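**Speaker notes – breach response session, November**

Slide 1. Thank the hosts. The session runs 22 minutes, with questions held to the end. Ask that phones be silenced.

Slide 2. Begin with the facts as they stand in the published incident report. An outside party gained access to a file server operated by Varnum, which stores design documents and source code for several clients. Wollow was one of those clients. The access was made with a contractor's password that had remained active after the contract ended. No customer payment records were held on that server. Repeat this point slowly; it is the one most often misreported.

Slide 3. Timeline. The first alert was raised at 2 a.m. and was closed as routine. The second was raised nine days later by Teoh, the firm that monitors network traffic for Varnum. Clients were notified the same afternoon. Do not speculate on the identity of the intruder. If pressed, refer to the report, section 9.

Slide 4. What was taken. The report lists 200 folders, most of them old project archives. Several contained access keys in plain text. All keys have been replaced, including those believed to be out of use. Pause here before moving on to notification.

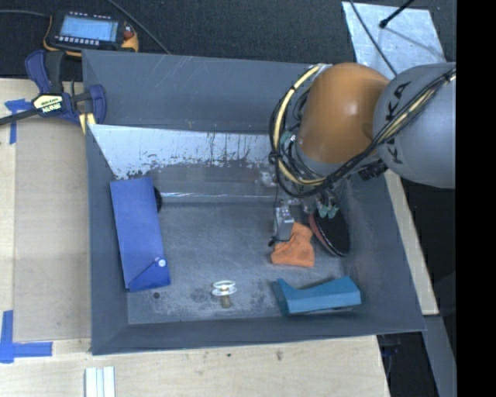 Vasilică Bălan objected at the rehearsal that clients should have been told after the first alert, even with nothing confirmed, and that a short notice saying "we are looking into it" would have cost very little. The point is fair and should be acknowledged from the stage. The present policy requires notice once access is confirmed. A revised policy, now in draft, would require notice when an alert involves client files and remains open at the end of the working day.

Slide 5. Changes already made. Contractor accounts now close on the last day of the contract – extensions must be requested in writing. Night alerts are read by two people. Archives older than the retention period have been moved offline.

Slide 6. Changes still under way. Harkov will conduct the outside review and report to the board. Its terms of reference are in the handout, page 2. The review covers passwords, storage of keys, and the handling of alerts. It does not cover staff discipline, and questions on that subject should be declined politely.

Slide 7. Contact details. Leave this slide up during questions. Press inquiries go to the communications office.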